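Re: Can a machine pack the small orders yet?
September, 16:12
From: the Wellach packing room

We have had a two-armed machine on trial for 4 weeks now, so I can answer some of this from the bench.

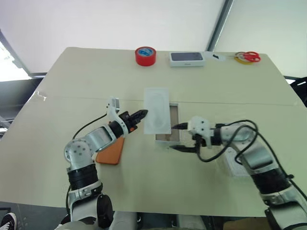 > We at Santoso are being asked again whether the packing
> bench could be run by machine. The sales people say yes.
> We send out 3,435 small parcels in a normal month, nearly
> all of them one or two light items in a bag. Has anyone
> on the list tried it with real goods? I don't want to
> hear about boxes on a conveyor, we have that already.

The short answer is no for a whole shift, and partly for single jobs.

Stiff things are fine. A tray, a tin or a boxed item gets picked up and put down where you want it, and it will do that all afternoon. Bags and pouches are where the time goes. They slide, they fold under the fingers, and the machine doesn't feel that it has only got hold of one layer. Our packers do this without looking.

We ran 200 pouches by hand and 200 with the machine, same goods, same bench. The hand lot was done before the morning break. The machine lot ran into the next day, and one of us had to stay near it to set things straight. Most of the stops were at the same point, getting the contents and the pouch to meet. Using one arm to steady and the other to move helped more than any change of speed did.

Tatmont told us off the list that they gave up on pouches and went over to small cartons, and their machine copes with those. That costs more in card and in postage, so do the sum before you copy them. We haven't.

On the home side, which somebody asked about last month — I wouldn't hold my breath. Folding a tea towel is the same trouble as a pouch, only bigger, and a kitchen table never looks the same two days running.

If Santoso wants to try it, ask for a trial with your own goods and your own bags. Bovum let us do that with no charge beyond the carriage. Send them the awkward sizes first. I can pass on our timing sheet if it's any use, but it is handwritten and a bit of a mess.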